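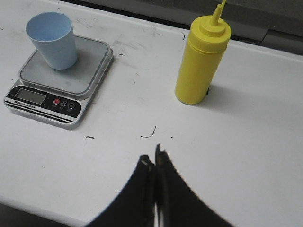

Naltstead has a baking room again, and it's a good one! The old craft store on Lakine Street opened its doors as a shared kitchen on 27th August, with long work tables, two ovens and a wall of shelves that was still being stocked an hour before people came in. The first session was all about measuring, and the tables were set up to match, with a small digital kitchen scale, a light blue cup standing on its platform, and a yellow squeeze bottle off to the right on the white tabletop. By the end of the evening there was batter on most sleeves and a line at the sink, and people were already asking when the next one would be.

The project is called the Varma Kitchen, after the hardware store that filled the building for years and left its name in green tiles over the side entrance. The tiles have been cleaned and kept. Inside, almost everything else is new to the place, though a lot of it is not new at all. Many of the bowls, trays and cooling racks were handed in during a collection in July, when 443 pieces of kitchenware came through the door in a single week. They range from heavy mixing bowls to a set of fluted tart pans that several people had their eye on before the labels were even off.

Getting this far took a grant of $2,000 from the Dramik neighborhood fund, which went mostly on wiring and a proper extractor fan. The painting was done over a string of long evenings, and the shelves were put together from boards left behind in the basement. They're a little uneven at the far end and they look terrific.

Opening night drew 29 people, a few more than there were stools, so some worked standing up and didn't seem to mind. The recipe was a plain yogurt cake, picked because it can be mixed by hand and because it shows very quickly what happens when the flour is off. Each group made it twice, first with cups and spoons and then by weight. There was plenty of friendly arguing over how full a cup of flour should be (scooped, spooned, leveled, tapped on the table, all of them had their fans), and the groups got to see how far apart their cups came out once they went on the scale. One group's two cups of flour turned out to be nearly enough for three.

Pressing the tare button got a small cheer at one table. If you've never used it, you put your empty cup or bowl on the scale, set the display back to zero, and then add your flour, sugar or oil straight in. It saves on washing up too, which went over well with everyone who had ended up at the sink.

The cakes came out in batches through the second half of the evening. The ones made by weight were pretty close to each other in height. The ones made by cup were all over the place, and one of those, a dense little thing with a crack down the middle, was the first to be finished off. There was coffee, there was jam from somebody's back garden, and the last pan went home wrapped in a dish towel.

More sessions are on the way this fall. Bread is next, with an overnight dough started one evening and baked the following morning, and after that comes a session on pie crust and another on cooking for one or two people without a fridge full of leftovers. Older kids are welcome at all of them as long as an adult comes along. A shorter class for younger children is planned for the school break, with crackers and flatbreads on the list.

Sessions are free, and there's a jar by the door for anyone who wants to chip in for ingredients. Bring an apron and a container with a lid. The kitchen could still use oven mitts, dish towels and a second large rolling pin, and these can be dropped off at the side entrance whenever the light over the green tiles is on. Sign-up sheets for the bread session are on the board just inside, and the morning slots were filling up fast when we left.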